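Why my planner kept going the long way around

I promised back in July that I'd write up the planner rewrite, and then of course I didn't, so thank you to everyone who kept asking (Chrysanthi Triantafyllou, mostly, and very kindly!).

For those just joining, Mallance is my little motion planning stack, and for months it had one maddening habit. Ask it for a short, simple reach and it would give you a big swooping arc, as if it were scared of something. The path was always legal, mind you. No collisions, joint limits respected, everything green in the log. It just looked silly, and it took 3 seconds longer than it should have.

I blamed the sampler first. I raised the cap from 200 samples to 1,000, which made planning slower and the arcs a tiny bit prettier, and I felt clever for an evening. 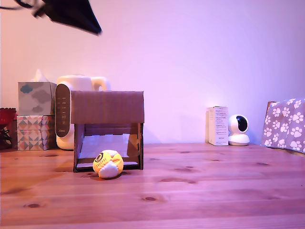 Then Kartini Santoso asked me what padding I was using around obstacles, and I said 20 millimeters, very sure of myself, and she asked whether I was adding it in one place or two. Well. The perception node was growing every box before it published the scene, and then the planner was growing them all over again when it loaded them. Every gap I thought I had was a good bit narrower than that – no wonder it went over the top of everything.

So now the padding lives in the planner and only there, the scene gets published at true size, and I wrote a test that fails if anybody (me) puts it back. The sample cap is back down to 200 too. Next I want to look at the smoothing step, which still does a funny wiggle near the goal, and I have a few theories I'm already too fond of.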